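Daken puts a number on playtime, and parents are asked to believe it

Onen, the company behind a string of indoor play centers, says children who spend time in its new pretend kitchens eat more vegetables at home. The claim went out in November along with the opening of its Daken site, and it has been repeated on plenty of parenting pages since. Before anyone buys a season pass on the strength of it, a look at where it comes from might help.

The source is a survey of 600 parents, all of them existing members. They were asked by email whether their child had "shown more interest in healthy food" since joining. Most said yes. The company has not said how many people got the email and ignored it, and it did not ask families who let their membership lapse. There was no comparison group of any kind. Interest in food was left for parents to define, so a four-year-old who shouted "carrot" in a supermarket could count.

Norbert Krajčí, who runs the Ayala toy library across town and has lent out play food for years, is not impressed. "Kids like pretending to cook. I've watched them make soup out of socks," he said. "If a child eats broccoli that week, good for the child, but I wouldn't put it on a poster."

Onen did put it on a poster. It hangs by the ticket desk, next to the price list, where a yearly family pass now costs $700, up $43 from last year. A spokesperson said the rise pays for "a richer food learning journey" and declined to say what that covers. The kitchen sets come from Stikard, a supplier that also sells them to the public for under $200.

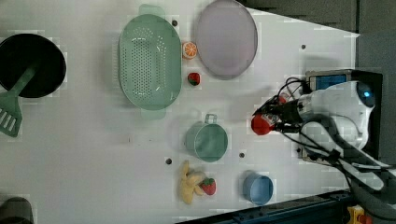 Play fruit and kitchenware, including a frying pan and a green colander.

Pretend play may well be good for small children, and plenty of parents in Daken seem happy with the place. The coffee is decent and the parking is free. What is missing is any sign that the toys change what gets eaten at dinner.

Asked whether the survey would be published in full, Onen said it was "exploring options for sharing insights." A second survey is planned for next year. It will also go to current members only.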